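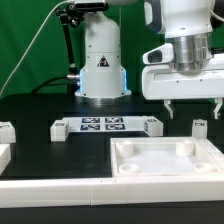 Figure 1. Bench cell with two-by-two tag board, marked blocks and four-post tray.

Unit 4: When part of the job moves to a robot

Read before the June session. The case is Prusden, a parts supplier with 145 employees, 29 of them in kitting. Kitting means putting the right pieces in the right tray for the assembly line. Before the change each kitter filled trays by hand from a printed list.

4.1 What the arm needs

A person can find a block that has been put down crooked. The arm in our figures works with printed markers, on the board and on the blocks. At Prusden, somebody has to apply the labels, replace worn ones and keep the bench clear. Corina Coman, the shift lead, had none of these tasks in her staffing plan. They were added after the first month.

Note the gripper in Figure 2. The two fingers are apart, with a small marked block between them.
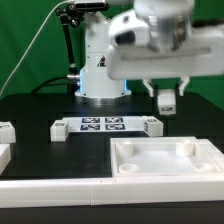
4.2 What changed for the kitters

Output went from 600 trays a shift to 1160. No one was laid off, but the work was divided again:
- Six kitters became cell attendants. They load, clear stops and check labels.
- Two moved to incoming inspection.
- The rest still kit by hand, mostly odd sizes.

Attendants reported less lifting and more waiting. Mircea Sima, an attendant, asked for authority to restart a cell without calling maintenance. It was granted after a short training course.

4.3 For discussion

Should attendants be paid at the kitter rate? Who should decide when a cell is stopped? Bring one page of notes.

Related items
Unit 3: Job descriptions before and after
Unit 5: Training time and who pays for it
Reading: Oprea, shift notes from the Hilten plant
Case: Neagu warehouse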